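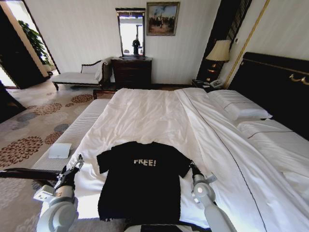
Hotel laundry robot back at work after gripper repair

A two-armed folding robot on trial at the Ezeani hotel in Zimlow went back to work on Saturday, after a fault in one gripper kept it idle for most of September.

The machine, supplied by Grirkuvport, is meant to fold guests' clothes in their rooms. Its makers say it needs "light upkeep". The hotel's log shows 121 stoppages since the trial began, most of them put down to the fingers failing to close fully on thin cloth.

Technician Roxana Ursu replaced the finger pads on both grippers and reset the arms so that they come down level on either side of a garment. Testing was done with a printed black T-shirt, spread flat on a made-up bed with a sleeve towards each gripper.

"Black cloth on a white duvet is about as easy as it gets," said Nithin Alva, who runs housekeeping. "I'd like to see it try a white shirt. Or one that somebody has dropped in a heap."

Grirkuvport says the new pads should last 400 folds before they need changing. Alva would not say how long the old set had lasted, but said they were sold with the same promise.

Each pad change takes 2 hours, including the reset, and has to be done by the supplier. Ilari Leinonen, for Grirkuvport, said hotel staff would be trained to do it "in due course". He gave no date.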